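Search products, spares and events
Search
Home Arms Grippers Simulation Demonstrations Contact

Trendness Bench Arm Simulation Package

The Trendness package is a complete simulated workstation for a single bench-mounted arm. It is sold to training rooms, colleges and small integrators who want to plan and rehearse handling work before they commit floor space or hardware to it. It runs on an ordinary office computer, and all of the rooms and objects supplied with it can be edited.

The next open day is on 28 June 2018 at our Vostwood demonstration room. There is no charge, but places must be booked. Visitors can watch the package being driven by our own staff in the morning and may use it themselves after lunch. Details are further down this page.

What is shown at the demonstration

The session is built on a tabletop handling task in a domestic room. The arm works over a small table set with household things, and visitors follow it on the large screen while the operator talks through the controls. We use a home setting for this because most people already know how they would pick such things up themselves, and they notice quickly when the arm goes about it differently.

The first part covers reach. The operator brings the arm over the table from its base on the cabinet and lowers the gripper to an object, stopping at several points so that joint positions can be read off. Questions are welcome at any stage. The second part covers the choice of grip, with narrow and awkward shapes as well as plain boxes.

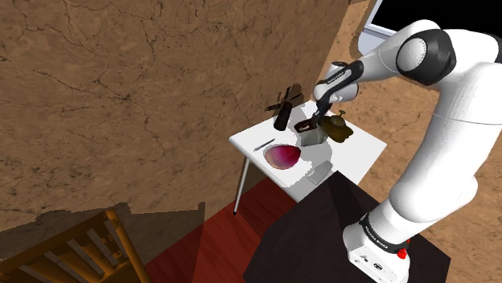 The simulated arm at the table, with the gripper at the top edge of the open container.

The arm can be jogged joint by joint, moved in straight lines from the tool, or sent to saved positions. All three methods are used in the demonstration. Saved positions carry over when the room is changed, although they will usually need adjusting if the table height is different. A warning is given when a move would bring the arm into contact with the furniture, and the move can be stopped or allowed to run on, depending on the setting chosen.

Viewpoints

Any number of viewpoints may be placed in a room. Two are set up as standard: one standing back from the table, for following the arm as a whole, and one near the gripper, looking down at the work. Operators tend to start with the first and go over to the second for the last part of the approach. A viewpoint can be fixed to the room or attached to the arm so that it travels with it.

The close view is the one that takes practice. Objects seen from directly overhead can be hard to recognise, and parts of the gripper will cover some of what the operator would like to see. We suggest that new users spend their first hour on approach and withdrawal only, without trying to lift anything.

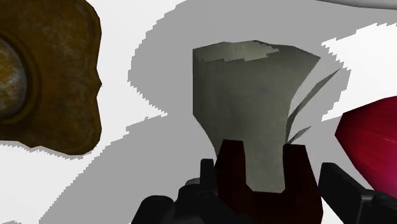
Shadows are worked out as the arm moves and can be useful for judging height. On the standard quality setting their edges are jagged, and this has no effect on contact or grip. Users with a faster machine may prefer the high setting, which smooths the edges at the cost of a slower picture. Shadows can also be switched off altogether, though we would not advise it for close work.

Object library

The library supplied with the package holds 789 objects, sorted by size and by type. Kitchen and table items make up the largest group. Surfaces are deliberately uneven in quality, and some of the scanned shapes are rough - this is useful to anyone testing a vision system, which will have to cope with poor shapes sooner or later. Weight, friction and stiffness can be set for each object separately.

Buyers may add their own objects in the usual file types. The Nenent import tool is included and will reduce a heavy model to a sensible size before it is brought in.

Versions and licences

Trendness Single: one computer, one arm, full object library. Order code 39.

Trendness Room: up to 12 computers on one site, with shared rooms and saved positions. Includes a day of training at Vostwood.

Both versions take the Brunner hand controller, which is sold separately and plugs in without further setting up. A keyboard and mouse will do for everything on this page, but straight-line moves are a good deal easier with the hand controller. Recordings of up to 2000 steps can be made in Single and up to 4000 in Room. Longer jobs should be saved in sections.

Updates are free for the first year. The April update added the contact warning and improved the behaviour of the fingers on thin edges. Owners of earlier copies should install it before the open day if they are bringing their own laptop.

Booking the open day

Doors open at 9.30 and the first demonstration starts at 10. The same programme is repeated at 11.30 for those travelling further. Hands-on time runs from 1.30 to 4, in turns of 20 minutes, and turns are given out at the desk on arrival.

Please use the contact form to book, stating how many people are coming and which session you would like. If you have a particular object or layout in mind, send us the file a week beforehand and we will try to have it loaded. Parking is at the rear of the building, and there is step-free entry from the same side.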